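Valquíria Fagundes and Gilmar Bragança have moved their home-built folding project, Corkero, on to garments. The work is done on a bed, with a pair of white hand-held grippers and a T-shirt laid out on the sheet. Each session is logged and used to train the folding controller, Lirena.

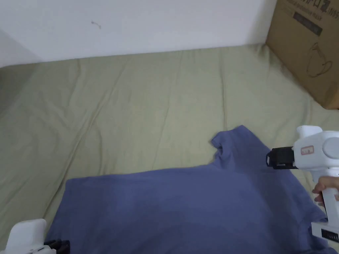
## Two-handed lifts

The current task is a lift by two corners. Both jaws have to close before the fabric leaves the sheet, and the top edge should stay close to level. Bragança set the target at 300 logged lifts, in blocks of 30 — short enough that the operator's wrists don't tire.
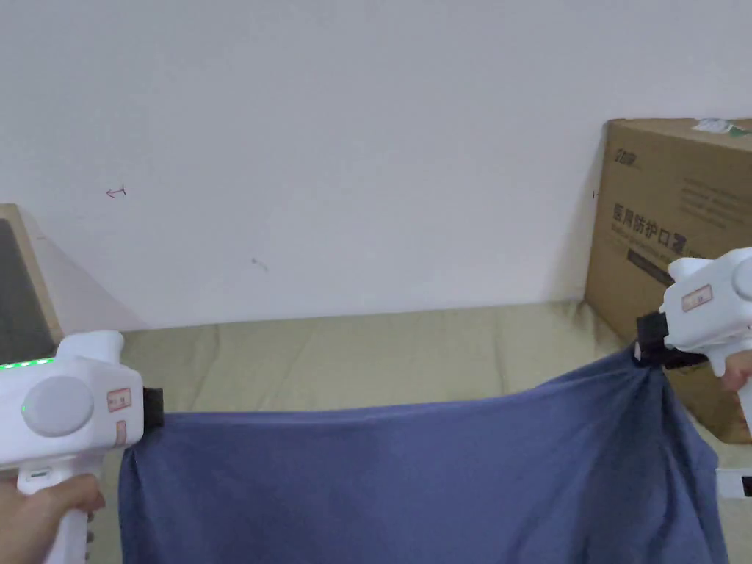 Slack between the jaws is the main variable. Too much tension and the knit slips; too little and the lower part bunches when it is set down. Fagundes is writing the routine that scores each lift and discards the bad ones.

Logs and jaw drawings go into the Xavier repository at the end of each block. Tests on a fixed arm are planned for December.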